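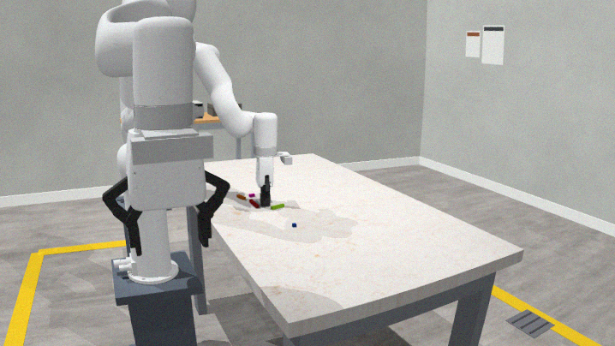

Stone tops hate acid. Lemon, vinegar, wine, tomato, all of it. Wipe right away, plain water and a drop of dish soap. A big white marble-topped table like this one shows every ring, so coasters, always. Dull spot already? Polishing powder, damp cloth, small circles. Rinse. Dry.

Tips > Kitchen > Counters and Floors

Oil stains: baking soda paste, cover with plastic wrap, leave overnight. Scrape off with a spoon. Might need a second go. I do mine in November before the holiday mess starts agian.

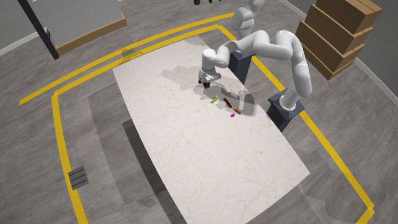 Pale top, faint peach and orange veins.

Floors next. Sweep first or you just push grit around. Mop wrung out hard, go with the planks. 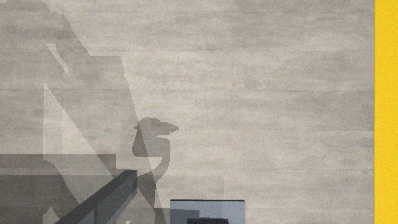
Can I use a steam mop on laminate?
Better to skip it, steam gets in the seams and the edges swell up.

Scuffs: clean tennis ball, rub. Crayon, a dab of toothpaste. Felt pads under chair legs, swap when they get gritty. Pack of 40 lasts me ages, even tho half go missing.
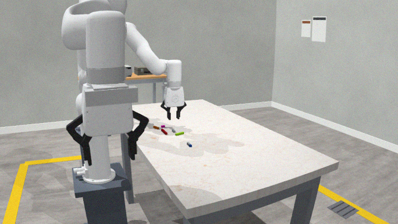

Long pale worktable, small colored blocks near the left edge.

Last one. Wash the cloths hot, no fabric softner, it leaves streaks.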